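Site Visit Report: Surgical Robotics Open Day at Lamach
Submitted by Gonzalo Pastor
Group members: Geeta Lodhi, Lorne Lévesque

1. Purpose of the visit

Our group went to the Lamach training centre in February for its open day. The course asks each group to see one automated or remotely operated system in use and report on how people work with it. We chose surgery as none of us had a medical background and we wanted to see something outside a factory.

The day cost us 10 dollars each for parking and nothing else. There were two sessions, and we were booked into the morning one.

2. The demonstration

Ginette Friesen, who runs the skills program, gave a short talk first. She explained that the arms do not decide anything on their own. The surgeon sits at a console, looks into a viewer and moves two hand controls, and the instruments follow at a smaller scale. Geeta asked whether the surgeon can feel the thread pulling. On the system we saw, the answer was no - trainees learn to judge tension by watching the thread and the tissue.

The second part was suturing on a tissue pad, shown on a large monitor at the front of the room. Mogens Hjaltadóttir was at the console. The task was to close an incision with tied knots, using one instrument for each hand.
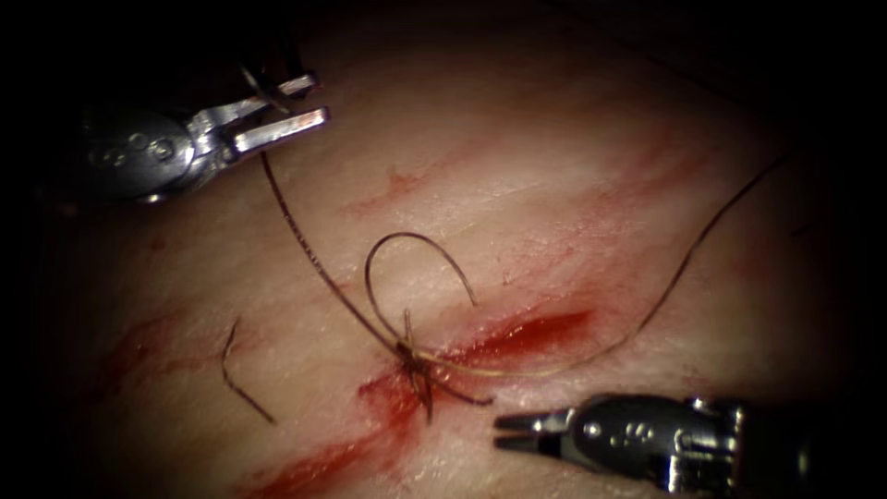
What surprised us most was how much of the work is managing the thread. Before each throw of a knot the operator has to know where both ends are and keep them from crossing in the wrong place. Mogens talked while he worked and stopped talking whenever he was tying, so we learned to save our questions.

The wrists on the instruments are the other thing we noted. They bend close to the tip, which lets the jaws come in at angles that a straight tool could not reach. Lorne sketched the joint for our appendix and compared it with the gripper in our second-year lab, which only opens and closes.

3. Trying the simulator

After the break, visitors could use a practice console that runs software called Pliser. The exercise was to move rings from peg to peg. It is scored on time and on wasted movement, with a top score of 300. Geeta got 104, the best in our group. I kept running out of room with the hand controls and had to be reminded about the foot pedal that lets you reset your hands.

4. Limits of this report

We saw one operator on one task, and the pace was slowed down for visitors. We did not see setup or cleaning. We asked for the cost of the instruments but it was not available on the day.

The sketch and our simulator scores are in the appendix.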